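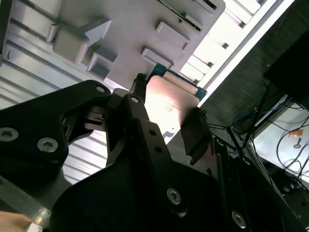 Is it still worth buying an ex-office desktop?

Dramport Forums > Hardware > Second-hand and Refurbished
Posted by Ajith Rao, 22 February 2021
Tags: desktops, used parts, buying advice

I need a computer for my daughter's schoolwork and some light photo editing. New machines seem very expensive at the moment, and the shop in town had two laptops on display, neither of which I could buy.

I've been looking at ex-office desktops instead. A seller on Skondwood has a job lot and will split it. He wants 92 pounds for a tower with 8 GB of memory and no drive, or 200 for a better one with an SSD and a Windows licence. Both are seven or eight years old. I can fit a drive and I've changed a power supply before, but that's about my limit.

Is this sensible or am I buying someone else's rubbish?

pelham_k
Sensible. An old i5 with an SSD is fine for homework and video calls. I'd go for the cheaper one and put your own drive in. A small SSD doesn't cost much and you know how old it is.

Ask what model the power supply is. Some of the big office makers used their own connector on the board, so an ordinary replacement won't fit without an adapter.

tuppence
I'd go the other way. By the time you've bought the drive, a wifi card and maybe more memory, the 92 one isn't cheap any more. Also, ask whether "8 GB" means one stick or two. If it's two and there are only two slots, you'll be throwing both away to upgrade.

Ajith Rao
Good point about the slots. I've asked him. He says four, two used. 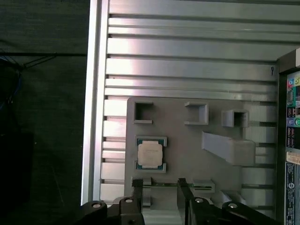 Radu Roman
I disagree with both of you. Don't buy either. A tower that age uses a fair bit of electricity sitting there doing nothing, and you'd be stuck with parts that are only made for that board. My sister bought one from Grurix in December and it has been back twice, once for the fan and once for random restarts. Wait until prices settle and buy something newer.

pelham_k
Wait until when, though? She needs it for school now. And one bad machine from one shop doesn't say much. I've got three of these in the house, the oldest from 2012, and the only fault has been a flat CMOS battery.

Radu Roman
Fair enough on the timing. I still wouldn't pay 200 for one. Put that towards a used small form factor machine, they draw less and they're quieter.

tuppence
Quieter until the little fan fills with dust. I had one under the telly and ended up moving it to the hall.

Domański
Whichever you pick, check it's complete before you hand any money over. Sellers strip job lots for the processors and memory because those are easy to post, and then the cases go out as "untested". Get him to take the side off and look for yourself:

1. Is there a processor in the socket, with a cooler on it?
2. If the processor is out, are the pins in the socket straight? Use a torch.
3. Any bulging capacitors?
4. Is the drive cage there, and the screws or rails for it? Those rails are a nuisance to find on their own. 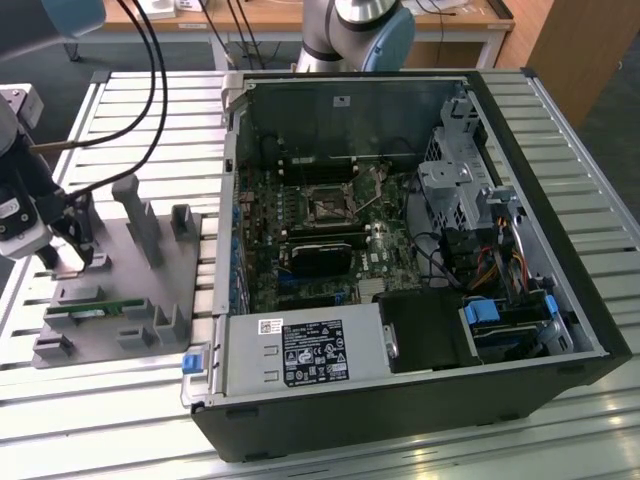
Tower with the side panel removed and no processor in the socket.

Ajith Rao
Thanks, I wouldn't have thought to ask about rails. He's happy for me to come and see it running, so I'll take a monitor cable and a USB stick with Linux on it.

pelham_k
Take a keyboard as well. And leave it on for a while, half an hour if he'll put up with you. Faults like Radu's sister had don't show up in the first five minutes.

gorsebank
Coming in from the other end, I paid 1139 for a new desktop last year and my kids use it for exactly what yours will. I could have bought a used one and had plenty left over.

Ajith Rao
Went for the 200 one in the end. It ran for forty minutes with no trouble. There was a rattle from the front fan – a cable tie was touching it. He threw in a mouse. Radu, I've noted the point about electricity and set it to sleep after ten minutes.

Radu Roman
Hope it lasts. Clean the dust out before you put it under a desk.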